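Skip to content. We use cookies to remember your settings. Accept | Manage

27th April
Danilo Ambrosio

Handout: Sidewalk delivery and the dispatch room

Clullano delivers parcels in Gemville. Until last March its walking couriers did every street. Now robots take the flat routes, and each new route is driven in simulation before a robot goes out. We look at what that did to the jobs.

1. Reading a route

Route staff go through the simulated street and mark whatever narrows the way or needs a decision. On this stretch, note the dark box near the curb, the crack in the paving and the person in the red vest.
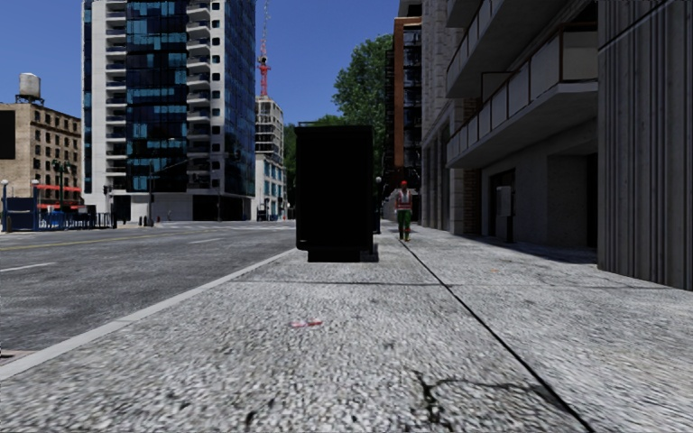 2. Who does the marking

The company kept 45 couriers and moved 30 to route work. Sohail Mengal, a former courier, trains them. He asks for a mark wherever a walker would slow down – even if the planner would not.
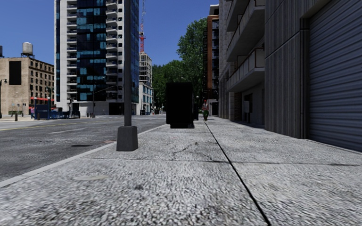

Pay for route work is hourly, where courier pay was per drop. Some people earn less in busy months. They also sit all day, and several asked to go back to walking.

3. Fixed objects

Hydrants and lamp posts are marked once and checked again at each map update.
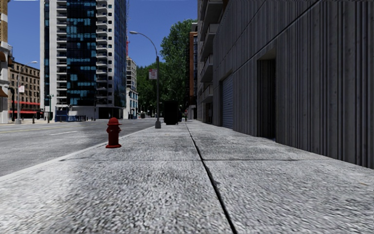 Fig. 3. Hydrant inside the curb, with a lamp post farther along.

The Gilani software logged 1,449 marks in the first round. Staff removed 783 as duplicates, and that took longer than the marking.
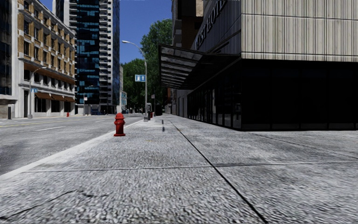

Removal was not in the job description – Stundard, the contractor, had quoted for marking only. Couriers argued that their time on it should be paid at the same rate, and it now is.

For next class: write one page on which courier skills are used in route work and which are lost.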